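Narnano Two-Finger Gripper, Benchtop Series

Parallel gripper for collaborative bench cells. Black fingers, interchangeable tips. Default force limit at the fingertip is 200 N; reduce to suit the task risk assessment.
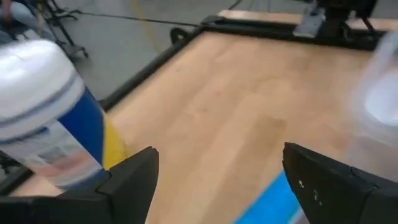

Keep spare containers outside the programmed path. Mark the floor boundary in a contrasting colour and route cables clear of walkways. Inspect finger fasteners every 2000 cycles.

Supplied by Tirkidach with 3 sets of tips. Labelled lockout kit sold separately.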